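**Nirnness, Freitag, 24. August 2018**

Gute Nachrichten für alle, die Greifroboter in Küchen und Teeküchen einsetzen: Der Leitfaden »Greifen auf Arbeitsflächen« liegt in zweiter Fassung vor, und er ist richtig gut geworden! Erarbeitet haben ihn die Werkstatt Gever und das Ingenieurbüro Hafþórsson, erprobt wurde er im Projekt Briravex. In die Neufassung sind 463 protokollierte Greifversuche eingeflossen – die erste musste noch mit 50 auskommen.

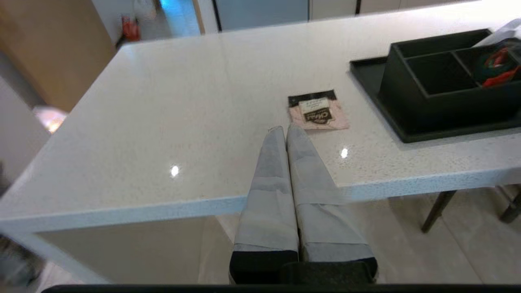

Neu ist vor allem das Kapitel über Fingerbeläge. Wer die Finger eines Greifers umwickelt, soll Material, Zahl der Lagen und Datum notieren und den Belag vor jeder Schicht auf lose Kanten prüfen. Gerade bei Wicklungen wie dem hellgrauen Band, das an beiden Fingern in überlappenden Lagen sitzt, lohnt der Blick auf jede Naht. Für flache Päckchen auf glänzendem Stein verlangt der Leitfaden außerdem einen Probelauf bei eingeschalteter Raumbeleuchtung, denn Glanzpunkte wie die beiden auf der gesprenkelten Platte gehören zum Alltag und sollen beim Testen nicht weggeblendet werden. Eine schöne, praxisnahe Regel!

Ebenfalls aufgenommen wurden 4 Stufen für die Annäherung an die Tischfläche, jede mit eigener Höchstgeschwindigkeit, dazu ein Musterprotokoll, das auf 2 Seiten passt. Wer schon nach der ersten Fassung arbeitet, kann seine alten Bögen weiterverwenden und die neuen Felder von Hand ergänzen. Die Umstellungsfrist läuft bis Dezember, Rückmeldungen aus dem laufenden Betrieb nimmt die Werkstatt Gever bis dahin gern entgegen.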